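Cómo dejar el cuarto de los peques decente (y la cama bien hecha) sin perder la tarde

Tolach, cuadernos de casa. Sección: dormitorios

Vale, confieso que durante años hice las camas a tirones: estirar la manta por encima, un golpe a la almohada y a correr. Luego llegaba la noche, alguien se metía dentro y aparecían un calcetín, dos migas y el tebeo que llevábamos buscando desde julio. Así que me inventé un orden, lo apunté en un papel pegado dentro del armario y desde entonces lo sigo casi siempre (casi). Os lo cuento tal cual, con mis manías incluidas.

Paso 1. Vaciar la cama de verdad

Lo primero, todo lo que no sea cama, fuera. Libros, papeles, muñecos, el mando de la tele. Yo voy recogiendo con una mano y haciendo montón en la silla con la otra, y hasta que no está limpio no toco la manta. Los libros finitos de tapa blanda son los peores: se quedan entre los pliegues, te sientas encima y adiós portada.
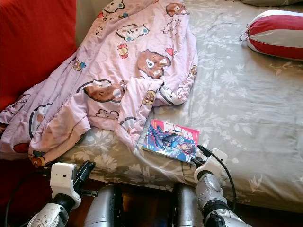 Cuadernos de casa, n.º 352

La manta de los ositos es la favorita de aquí y por eso mismo es la que más guerra da. Cógela por dos esquinas, sácala entera y sacúdela en la ventana. Nada de doblarla encima del colchón, que te molesta para lo que viene. Y el rulo de rayas, al suelo no, por favor, ¡que luego va a la cara!

Paso 2. La sábana bajera

Mi truco de siempre: empezar por la esquina más incómoda, la que queda pegada al cabecero o a la pared. Metes esa, luego la contraria en diagonal y las otras dos caen casi solas. Si empiezas por las fáciles, la última te la pasas peleando con la rodilla encima del colchón y jurando en voz baja.

Para las arrugas, pasa el antebrazo desde el centro hacia fuera. Si la sábana es de algodón finito y se resiste, pulveriza un poco de agua y vuelve a pasar el brazo. Yo uso un botecito de 200 ml con agua y una gota de suavizante, y dura una barbaridad.

Paso 3. ¿Y el colchón de repuesto?

En mi casa hay uno para cuando se queda a dormir medio mundo, y la pregunta es dónde lo metes el resto del año. Debajo de la cama no cabe, así que va de canto, apoyado en la pared. Antes de apoyarlo barre bien el suelo y pasa un trapo seco por el rodapié, y déjalo un poquito inclinado para que no se te venga encima.
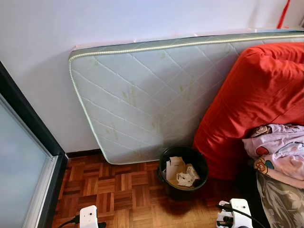

El colchón acolchado, de canto contra la pared blanca.

Unas cuantas cosas que he aprendido a base de meter la pata:

Si el colchón tiene cercos, frota con bicarbonato, deja 5 horas y aspira. No lo empapes nunca, tarda días en secar por dentro.
El plástico con el que viene de la tienda, fuera del todo. Dentro se condensa la humedad y huele a sótano.
No lo pongas donde roce con una puerta al abrir. Parece obvio, pero yo estuve un invierno entero entrando de lado.
Dale la vuelta de vez en cuando, que si no se comba.

Se puede guardar en una funda con cremallera. La mía es de Dusard, de las sencillas, y ahí sigue. Vi otra en Groen más gordita y más bonita, pero para estar apoyada en una pared me pareció tirar el dinero.

Paso 4. Almohadas y rulos

Vuelta a la cama grande. Primero la almohada de dormir, bien ahuecada (dos apretones por los lados y una sacudida), y después lo de adorno. Los rulos tipo churro, como el del Capitán América, tienen la costumbre de coger forma de plátano. Ruédalo un poco sobre la cama apretando con las palmas, como si amasaras, y se endereza bastante. Luego lo pones delante de la almohada y listo. 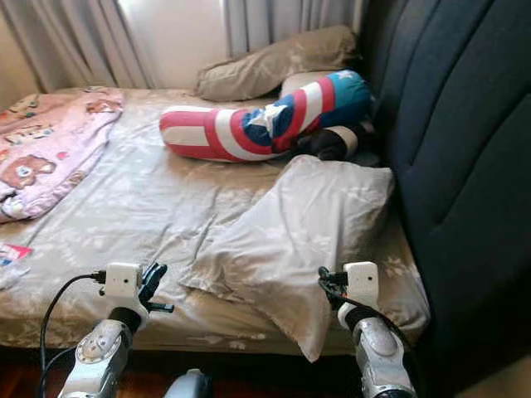
Rulo del Capitán América junto al cabecero azul oscuro. La manta rosa, todavía por doblar.

La manta la dejo para el final y a los pies. Se dobla en tres a lo largo y otra vez por la mitad, con el dibujo hacia fuera, que si los osos quedan escondidos hay protestas. En días de frío la extiendo entera y ya está, tampoco hay que ponerse exquisita.

Si los cojines y los rulos huelen a cerrado, a la lavadora en frío y con centrifugado a 800, ni una vuelta más. Mira antes la etiqueta, eso sí, porque algunos rellenos se apelmazan y no hay quien los arregle.

Paso 5. Telas colgando y suelo

Con la cama hecha, toca mirar hacia abajo. Los bajos de las cortinas y cualquier tela que cuelgue cogen pelusa que da gusto.
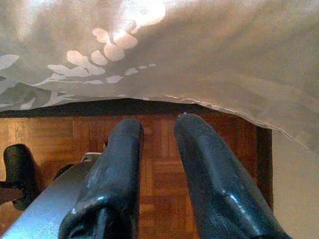 Yo les paso el cepillo quitapelusas de arriba abajo, sin tirar, y después voy a por el suelo. Si es de madera, mopa seca primero y solo luego la húmeda, muy escurrida, siguiendo la veta. Para las marcas rebeldes tengo un jabón de Hemik que compré por probar y del que ya voy por la segunda botella. Un chorrito en el cubo y ventana abierta mientras seca.

Y acordaos del montón de la silla, que el mío se ha llegado a quedar ahí hasta la hora de cenar.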